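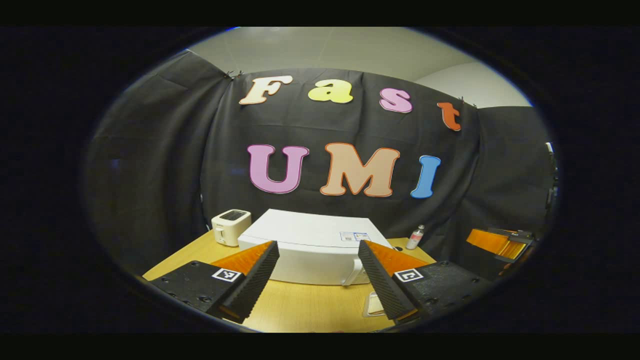
Progress report to the Kuvell Fund
Small Kitchens project, interim report, 2/25/20

You asked for a plain account of where the money has gone and what it has bought. The short answer is that the practice kitchen exists, people are using it, and I am not yet convinced it does what our application said it would do.

The application promised a table-top kitchen where people moving into their first independent apartment could practice making simple meals before they had to do it alone. We said appliances would be ordinary ones, the kind a person finds in a furnished rental or buys secondhand. That part we have kept to. The setup is a toaster and a microwave on a wooden table, with black curtain hung behind and at the side. Both appliances are white and neither is fancy. Claeys offered us a discount on a built-in counter unit and we turned it down. I still think that was right, though two of our partners disagree.

Attendance

Over the reporting period 41 people signed up and 70 sessions were run. Those numbers look healthy on a chart and I would ask you not to read too much into them. A good share of the sessions were repeat visits by the same people, and we don't know if they came back because they were learning or because the room is warm and there is toast. Of the people who signed up, 13 came once and did not return. We sent each of them a short message asking why. The answers we got back were polite and of no use to us.

What the sessions cover

Each session is built around one appliance. The toaster session takes in bread, bagels, crumbs, and what to do when something gets stuck. The microwave session takes in reheating leftovers, covering food, which dishes are safe to use, and standing time. Our original plan had a third session on reading package directions. It has been folded into the microwave session, where it gets rushed. I would like to pull it back out, but that means another hour of staff time per group and the budget line for staff is already the tightest one we have.

The microwave takes up the middle of the table and leaves less working space than the plan drawings suggested. People need somewhere to set down a hot dish, and at present they are reaching across things to do it. A second table would fix this. So would a smaller microwave, but a smaller one would be less like what participants will have at home, and then we would be teaching them on the wrong machine.

The backdrop

I was against spending anything on the backdrop and said so at the time. The black cloth is held up with binder clips and the big colored letters are pinned to it, "Fast" on one line and "UMI" on the next. It cost very little. The argument for it was that it would make the corner look like a place of its own and keep people from being distracted by the rest of the room. Maybe it does. Staff say groups settle faster than they did before it went up, but nobody wrote anything down before it went up, so there is no way to check. I have left the claim out of the results section for that reason.

Measuring results

This is the weakest part of the project. The Gova checklist we adopted asks participants to rate their own confidence before and after a session. Confidence went up in nearly every case. It would be strange if it hadn't, given that we hand people the form right after they have eaten something they made. What we need to know is whether they are cooking at home a few weeks later, and the checklist says nothing about that. We tried follow-up calls and reached 8 people. I can't build a finding on that and have not tried to.

Clekeo, who handle our booking system, say they can send an automatic question by text after a set interval. Their quote is within the remaining budget. I would support it if they can show us response rates from another client first. They have been asked twice.

Spending

Equipment is under budget and staff time is over. The two do not cancel out, and we will need your approval to move money between the lines. A request form is attached separately.

Before July we plan to add the second table, split the package directions session off again, and replace the confidence form with a short practical task that staff can score. If the task scores show no change between first and last visits, we will report that and won't be asking for the second year.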